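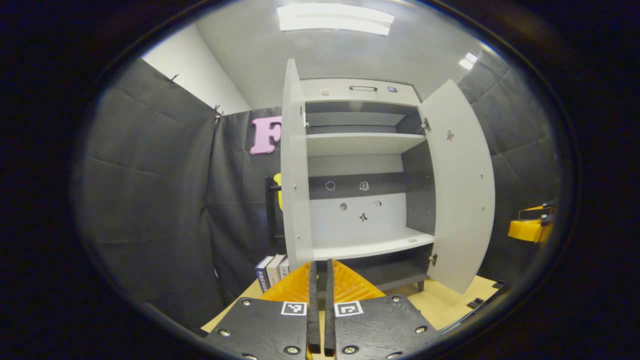
Dosthorpe Shared House, minutes of the house meeting
Monday, 7 pm, in the kitchen
Present: Harriet Esposito (chair), Kilian Holzer (minutes), Reshma Msimang, Dumisani Sithole
Apologies: Petronella Adams

1. Last minutes
They were accepted. Dumisani asked to correct the spelling of his surname, it is done.

2. The white cabinet
Reshma reported that the cabinet with two doors needs a clear order, as things are put back in different places each week. After some discussion it was agreed:
- The upper open compartment is for tea, coffee and sugar for everybody.
- The larger middle compartment is for the big pots and the baking dishes. Heavy things go in first, at the back.
- The closed section at the top stays for papers, for example the manuals and the guarantee cards.
Harriet proposed labels on the shelf edges. Kilian would prefer no labels on white surfaces, but he does not insist. Three were in favour, Kilian abstained.
Dumisani will check the screws of all the hinges with his own screwdriver.

3. Shelf paper
Petronella had written that she can bring a roll from Javance. Reshma asked if it can be wiped. Kilian will ask Petronella before she buys it. The limit is 10 pounds from the house money.

4. Tidying day
It will be one Saturday in June, the day is still to be decided. Each person empties their own food first. What is without a name at 7 pm on this day goes to the sharing table in Jacobs Hall.

5. Other matters
Harriet is still missing the lid of her blue casserole. Please look in your rooms.

The meeting was closed at 7.50 pm.
Minutes: K. Holzer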